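3.2 Collecting the demonstrations

All demonstrations were given by hand. The demonstrator held a two-finger gripper tool with a camera fixed to it and carried out the task directly, so that the recorded view was close to what the robot arm would later have from its own wrist. We had first tried remote control with the Petrenko arm, using a pair of joysticks, but people found it slow to line up the fingers with thin plastic parts, and most attempts ended with the box being pushed across the table. The joystick recordings are not used in this paper.

The task set, which we call Parnus, covers small storage boxes with lids and inner dividers. A demonstrator was asked to approach the box, place or remove a small item, and move the gripper back to a neutral position. Boxes with clear or tinted walls were included on purpose, as their edges are hard to pick out against a pale surface and depth readings through them are poor. 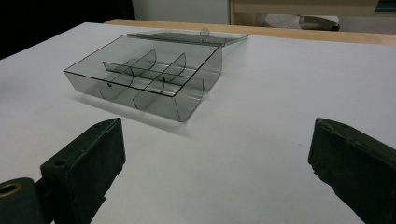

Figure 4. Hand-held collection on a white tabletop: a smoky-gray divided box with its lid open, between and beyond the gripper fingers.

Each demonstrator did a short practice block before recording began. They were told to keep the fingers in view at all times and to avoid resting the tool on the table. We did not tell them which compartment to approach first or what path to take. This gave us more variety in the approach angles than we had planned for, and a few of the demonstrations are awkward to watch, but we kept them if the task was completed.

Recording took place at our Brirnthorpe site in February, with 11 demonstrators. We collected 1,036 demonstrations in total. Of these, 374 involved clear or tinted plastic and make up the subset used in Section 4. Lighting was left as it was in the room, and the colour balance of the camera was fixed at the start of each block.

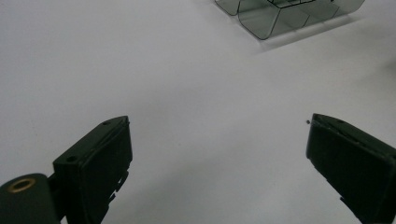
The start and end of each demonstration were marked by the demonstrator with a button on the handle. We trimmed long pauses at either end but left pauses in the middle, as they often fell just before a grasp and we wanted the policy to learn the slower movement there. Finger width was logged with every camera image. Where tracking of the tool was lost for more than 7 images in a row, the whole demonstration was dropped and recorded again by the same person.

The recordings were then converted to arm motions using the Vitby software. Motions that went past the reach of the arm were removed at this stage. No other filtering was done before training.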